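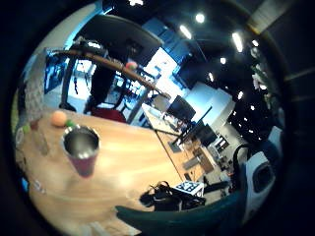

Cords and loose items on the wooden table, see items 4 and 7.

STEDNESS BUILDING, SECOND FLOOR
Electrical and general safety walk-through, May
Checked by: Liv Forsberg
Form in use: Skotar short form, 3 pages

1. Exits and hallways clear
PASS. Both doors open fully. The rear door sticks, as it did last time, and I was told again that it is "on the list." I would like to see the list.

2. Exit signs and emergency lights
PARTIAL. Signs are lit. The test button on the stairwell light did nothing. Awwad says their electrician replaced the battery. Please send me the invoice, or the old battery.

3. Fire extinguishers
PASS. Unit 1288 has a current tag and the needle is in the green. The tag was initialed for a month when the floor was supposedly closed, so I am taking the initials with a grain of salt. The gauge I read myself.

4. Cords and cables
NEEDS WORK. Cables bunched on a tabletop are not a violation by themselves. They should be sorted and tied before anyone decides they need one more power strip. The written reply to my last report said "all cords managed." Managed by whom?

5. Outlets and power strips
FAIL. One strip plugged into another behind the copier. It was unplugged while I stood there, which I do not count as a correction. Will recheck on Tuesday without calling first.

6. Lamps and portable lighting
Not scored. The form asks only whether bulbs are "suitable." Suitable for what, it doesn't say. I want the maximum wattage for each lamp written down and kept with the floor binder. Shades should sit straight and clear of the bulb.

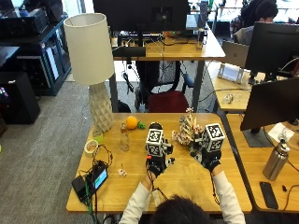

Any desk lamp also needs a cord that reaches its outlet without crossing a walkway. If it needs an extension to get there, move the desk.

7. Drink containers and small items
COMMENT. Keep bottles and tumblers on a separate surface from cables and connectors. I have been assured that people "know to be careful." People knew that at Kekside too, and they still bought a new floor outlet. Balls and other things that roll belong in a bin at the end of the day.

8. First aid kit
PARTIAL. Kit present, gloves and bandages stocked, eyewash expired. The checklist inside the lid had every box ticked, including eyewash.

9. Electrical panel access
FAIL. 2 boxes of paper in front of the panel. Same spot as before, possibly the same boxes.

Follow-up: items 5 and 9 now, items 2, 4 and 8 within 90 days. Send photos of finished work. A reply saying "done" will be returned.

L. Forsberg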